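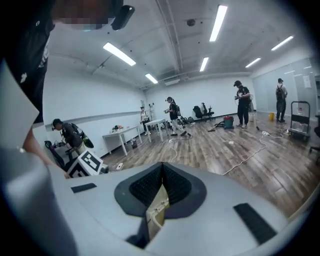

Unit 5: Reading a Lease
Instructor: Delia Toma

A lease is a contract. Once both sides sign, each is bound by what it says, including the parts in small print. Read all of it before you sign, and ask for a copy the same day.

Terms to know

Landlord – the owner, or a company acting for the owner.
Tenant – the person who rents.
Deposit – money held against damage or unpaid rent.
Notice – the written warning either side gives before ending the lease.
Sublet – to rent your place to someone else while your own lease is still running.

Normal wear

Faded paint and worn carpet are normal wear. A burned counter or a broken door is damage and can come out of the deposit. State law sets the deadline for returning what is left, and the deadline differs from state to state.

In the Hedutville lease (handout, clause 19), find who pays for heat and when the landlord may enter. The clause on pets is vague – mark the words you would ask to have changed.

Bring your marked copy on Monday. Late work goes to Matěj Hudec, room 332.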